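换了一台厨下净水机之后的几点记录

2020年12月23日

搬到 Noldale 之后一直喝瓶装水，上个月决定改装净水。先说结论：水质达到预期，但安装和计量上有几处和说明书对不上，记在下面，供同户型的人参考。

进水是市政管网，入户后经过一道前置过滤。用 TDS 笔测自来水，读数 49，属于偏软的水，烧水壶里水垢很少。单看这个数字，反渗透并不是必需的，超滤加活性炭就够用。最后还是选了反渗透，理由是楼里的立管年头较长，停水检修后出水有铁锈味，炭棒对这种情况作用有限。

机器是 Skinell 的入门款，到手价 2,498 元，含首套滤芯，不含龙头开孔。台面开孔由 Hou 五金的师傅做，干钻，粉尘比较大，建议提前把橱柜里的东西清空，抽屉缝用胶带封上。废水管接在存水弯上方，接口要高于水封，否则洗碗时会听到回流声。

再算瓶装水这边的账。两个人做饭加饮用，夏天用量大，冬天少一些。瓶子的处理比买水更费事：小区回收点只收压扁的 PET 瓶，瓶盖是另一种塑料，要拧下来单放，标签能撕则撕。

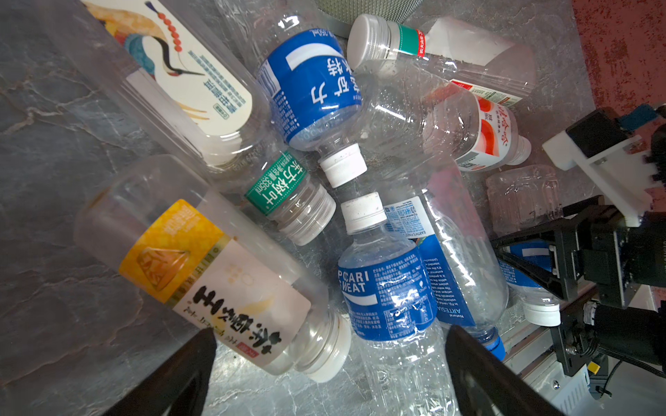 总第41期

瓶身带加强筋的一类不好压，正确做法是先开盖，从瓶底往瓶口卷，再把盖子拧回去保持负压。但这和回收点“瓶盖单放”的要求冲突，我的处理是卷完用橡皮筋扎住，体积能小一半多。大容量的厚壁瓶卷不动，只能踩。

回到净水机。装好后按说明书冲洗，头几桶水弃用。冲洗完测得纯水 TDS 为 12，脱盐率约四分之三，低于标称值。起初怀疑膜没装到位，拆下来检查，密封圈正常。后来查到原水浓度本来就低的时候，脱盐率的计算结果会偏低，TDS 笔在低量程的误差也会被放大，所以这个数不能直接和标称值比较。另外，静置一夜后的第一杯水读数会升高，放掉半分钟恢复，属于膜两侧离子扩散，不算故障。

废水比没有测准。用量杯接了两次，结果差得比较多，估计与水压波动有关。楼下增压泵启动时，机器的进水电磁阀会有一声轻响，流量随之变化。等一月份物业换完泵再测一遍。

滤芯更换周期由机器按时间计，不按流量计，这一点我不太满意。打算在进水端串一个机械水表，Liltthorpe 那边的建材市场有卖二分管接口的，没有现货，要等。

水表装好以后再更新读数。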